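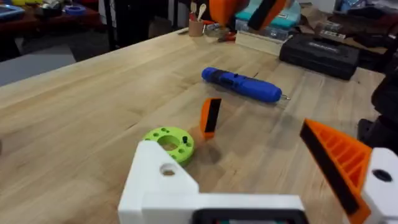
A workbench with a blue cordless screwdriver, a green ring and a black carrying case.

How a cordless screwdriver works

A screw is a ramp wrapped around a rod. Each full turn moves it forward by one step of the ramp, called the pitch. Turning it by hand is slow, so many workshops keep a cordless screwdriver on the bench.

Inside the handle are a battery, a small electric motor and a set of gears. The motor spins very fast but weakly. The gears trade speed for turning force, or torque. Suppose a motor and its gears turn the bit 200 times a minute. Gears that halve this speed give 100 turns a minute and nearly twice the torque — a little is lost to rubbing between the teeth.

The bit is the short piece of metal at the tip. Its end must match the slot in the screw head. If it is too small, it slips and wears the metal away.

Some parts have a ring of small holes, like the green one on the bench. Where screws go through a ring of holes, tighten each one a little, then cross to the opposite side. This presses the part down evenly.

Words to know
Pitch: the distance a screw moves in one turn.
Torque: turning force.
Bit: the metal tip that fits the screw.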